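## Session 8: Picking from a pile

Handout for the manipulation module, Marina Moschos. Bring your notes from Session 7, in particular the page on approach angles.

So far every object has been on its own with clear table on all sides. From this session the objects overlap, and the order in which you take them matters. A grasp that is fine for a single fork can drag two other things across the table.

**The task**

Each pair records 20 demonstrations with the hand-held gripper. One demonstration means clearing all the cutlery on the table into the trays, one piece at a time. Rearrange the pile before each new run.

**Before you start**

- Open and close the fingers fully once.
- Check that the trays are within reach without leaning.
- Name the run with your pair letter and number. Last year we lost 26 runs to duplicate names.

**Choosing the first piece**

Take whatever lies on top. If two pieces cross, look at the crossing point and decide which one is carrying the other. Long thin pieces should be held near the middle — near the end they swing.
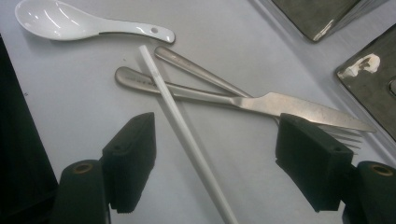
*Fig. 1. Chopstick lying over the handles of the fork and knife. Take the chopstick first.*

The spoon in Fig. 1 touches nothing else, so it can go at any point in the order. Write down where you put it and keep to that for all your runs.

**Failed grasps**

Do not delete them. Mark the run F and carry on. The Drakos script skips F runs when training but we will use them in July.

**To hand in**

Your runs, plus one page on the order you chose and where it went wrong. Leave it in the tray outside room 103 by 11 June 2024.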